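Workshop Tips for Members
Perura Robotics Club, Haltell Annexe

The following guidance applies to all members using the practice benches during club hours. It has been revised for the new term and replaces the sheet issued in June. Questions should be put to Tharindu Wijesinghe, who is in charge of bench bookings.

Before starting
Members are asked to wipe the work surface with a barely damp cloth and dry it at once. Spray cleaners must not be used near motors or connectors. Hair should be tied back and lanyards removed.

Screws and small parts
Keep screws in the lidded tubs, sorted by length. A magnetic dish is useful during repairs but should be put away before any motor is powered. Hand tighten first, then give a quarter turn with the driver. Plastic shells crack easily around the holes.

Cables and tubing
Leave enough slack at each joint for the full bend, and check this by moving the arm slowly by hand with the power off. Clips should be snug without pinching. Replacement tubing is cut to 900 mm and stored flat in the Claltar drawer. Offcuts under 300 mm may be used for practice.

Practice objects
Shoes for the handling exercise should be clean, with the soles brushed outdoors and any grit removed from the tread. Laces are to be tucked in. 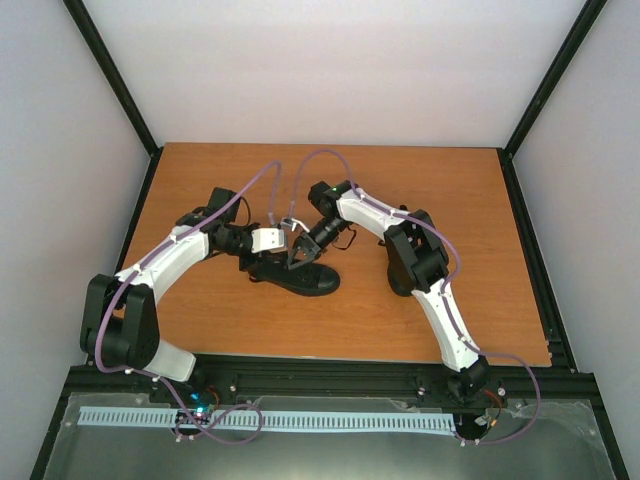
Handling exercises for the Sombatkul Cup are booked in slots, with no more than 8 members to a session. Teams should agree their starting layout in advance and write it in the log. When two arms work on one shoe, direct one gripper to the heel and the other to the collar, as on the bench shown, and bring them in slowly where they come close together. A second shoe may stay on the wood, but remember that an elbow can easily hide it from view.

Closing down
Park both arms, switch off at the wall and return the shoes to locker 1110. The Wednesday group should also empty the dust tray and sign the log before leaving.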